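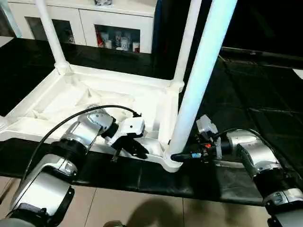 *3 minute read*

# Count the Grips as Well as the Finishes

Most published results in two-arm manipulation still come down to one figure: the share of trials that ended with the task complete. The Graltstead group has used that figure for years, and it has served us well enough in grant reports. It is a poor guide to what should be built next.

Consider our work on furniture assembly. A policy trained on 325 demonstrations is asked to hold a chair frame steady with one gripper while the other works where a leg meets the seat. Under the usual scoring, a trial in which the frame slides at the last moment and a trial in which neither arm finds the chair at all receive the same zero. Ibsa Lemma raised this objection in August, and the group had no good answer to it.

We now record every grip as a separate event, with its own start, its own end, and a short label for how it ended. When Naima Ragab rescored 51 earlier trials this way, most of the failures fell in the handover of load from one arm to the other - a stage the old score could not see. Two months of planned work on leg alignment was set aside as a result.

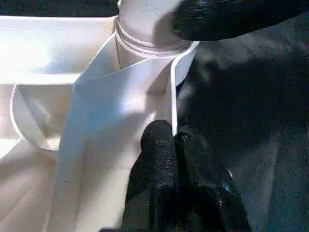 The case for grip-level scoring is stronger still with soft goods. A chair leg is either seated or it is not, and two reviewers will seldom disagree. Canvas offers no such moment. Fabric folds inward, a seam shifts under the fingers, and a hold that looks sound from the head camera may look doubtful from the wrist. A single pass or fail mark asks the reviewer to settle all of this with one keystroke.

Moataz Soliman has argued that the method costs too much. Labeling one trial takes a trained reviewer 45 minutes, and a data set of 3000 trials is beyond any laboratory of our size. The objection is fair. Our reply is that a labeled sample, drawn at random and published in full, would tell readers more than a complete set of bare totals.

We would ask two things of colleagues who report results of this kind. The first is to publish the grip records beside the completion rate, including those from abandoned trials. The second is to state which camera views the reviewers were given, as our own labels changed when the wrist view was added. The Flisteo workshop could adopt both as conditions of entry next year, and the Graltstead group is prepared to submit on those terms.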